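Radstead Shared Workroom
Minutes of the May members' meeting

The meeting opened at 6:30 p.m. in the workroom. The minutes of the previous meeting were read and approved with one correction: the shelf order went to Plavau, and Lau supplied the brackets only.

1. Tables

The long table by the sink has a loose leg again. Two members offered to tighten it before the next open evening. If the bolt hole is worn, the table will be taken out of use until a longer bolt is found.

There was a discussion about finish on the light wooden tables. Glue and marker have been left on them more than once, and scrubbing has raised the grain in places. A quote of $375 was received from Cestivus for sanding and oiling. Several members thought this was high. It was agreed to ask whether the price covers all the tables or only the large ones, and to hold the decision over.

Until then, cutting mats are to be used for all knife work. Cups and other small plastic items should be cleared at the end of each session and not left for the next group.
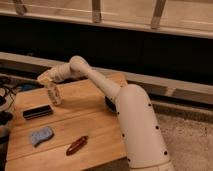 A member asked whether the tabletops could be wiped with the spray kept under the sink. The label says it is not for bare wood. A damp cloth is to be used instead, wiped along the grain, and the spray moved to the kitchen.

2. Small items left out

The lost property box is full. Items with no name on them will be kept until the next meeting and then given away. Members were reminded that pens and erasers belong in the top drawer. The drawer label has fallen off and will be replaced.

3. Storage

The Plavau shelves are up on the back wall. One is not level and will be rehung. Each group will have one shelf and may not use the floor underneath, as the door to the meter needs to open fully.

4. Session times

Sessions stay at 90 minutes. A request for longer evening sessions was put to a vote and failed, 5 to 2. The last group out must allow time to sweep and stack the chairs.

5. Other business

The hot tap is still dripping. The landlord has been told twice. A third message will be sent in writing.

The meeting closed at 7:50 p.m. Next meeting in June, same room.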